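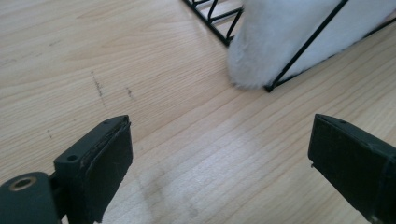 Fluneck

Rosters, scenario tables and battle logs for Mimelgate, the skirmish wargame from Plunico. Everything is in CSV or plain text. There is no program to install.

Maintained by Onni Partanen and Nikau Ruddock.

Contents

units.csv
One row per unit profile, with name, faction, points, move, fight, shoot, armor, nerve and keywords. Keywords are separated by semicolons.

gear.csv
Weapons and equipment. The column "slot" says whether the item takes a hand, the body or nothing. A few items have a blank slot in the rulebook too, and we left them blank.

scenarios/
One text file per scenario. Each file gives the board size, deployment, length, victory points and special rules, in that order. The wording is ours. The rulebook text is Plunico's and is not copied here, so you still need the book to play.

battles.csv
Over 900 logged games. See "Battle log" below.

azimi/
Files for the Azimi campaign: territory table, injury table, experience table and the blank warband sheet. If you only play one-off games you can skip this folder.

Getting started

Download the whole folder and open units.csv in any spreadsheet. Set the character encoding to UTF-8 when you import, or the accented names in the River Houses faction will come out garbled. Points are whole numbers. Dice are written the way the book writes them (D6, 2D6, D6+1).

A standard warband is 300 points. To check a list, copy the rows you want into a new sheet, add the gear rows under them and sum the points column. Leaders have the keyword "lead" and a warband must have one. Beasts do not count toward the leader's command limit, but their handlers do.

Rules version

All profiles match the second printing with the May errata applied. If you have the first printing, the main differences are in the Lamplighters (cheaper crossbows, worse nerve) and in how smoke blocks line of sight. The old profiles are in units_old.csv. We don't update that file anymore.

Battle log

Each row in battles.csv is one game between two players. The columns are:

game_id: a number, in the order we received the report
scenario: matches a file name in scenarios/
faction_a, faction_b: matches the faction column in units.csv
points: the agreed size of each warband
first_turn: a or b
rounds: how many rounds were played
vp_a, vp_b: final victory points
campaign: yes if it was an Azimi game
notes: free text, often empty

Player names were removed before the reports went in. Games that were called off partway are included if both sides agreed on a score, with "early" in the notes. Games with house rules are left out, apart from the common one that lets you climb low walls for free. Almost every group plays that way and we couldn't separate them.

Please be careful with win rates. Most reports come from club nights where the same people play the same factions week after week, so a strong player can make a weak faction look good. The Lamplighters are the clearest case. Large games are thin in the log, and the scenario "Toll Bridge" is overrepresented because it was used for a whole Sunday event.

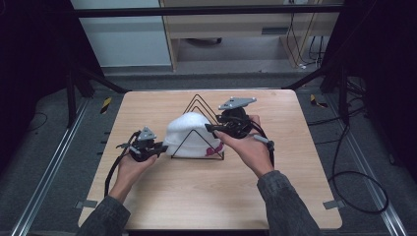

Nikau Ruddock would go further than that and drop the Toll Bridge games from any faction comparison, on the grounds that the defender picks terrain and everyone at the event wanted to defend. Onni prefers to keep them in and filter by scenario. The file keeps them. Filter as you like.

Known problems

The Ferrymen's barge has no armor value. The book says "as terrain" and we have not found a number that works in every case. The cell reads T.

Two rows in gear.csv share the name "hook". One is the boarding hook (two hands), the other is the replacement for a lost hand in the Azimi injury table. Use the slot column to tell them apart.

Nerve tests for mixed groups are not covered by the unit table. Use the highest nerve in the group, as in the book.

In older reports the rounds column sometimes counts the deployment round. We fixed the ones we could check against the notes.

Sending in games

Fill in one row per game using the columns above, leave game_id blank, and send the file to either of us. Spell the factions as they appear in units.csv. Corrections to profiles are welcome too, with the page number from your printing.

Terms

The tables and scenario wording may be copied and changed for personal and club use. Please don't sell them. Mimelgate and its faction names belong to Plunico.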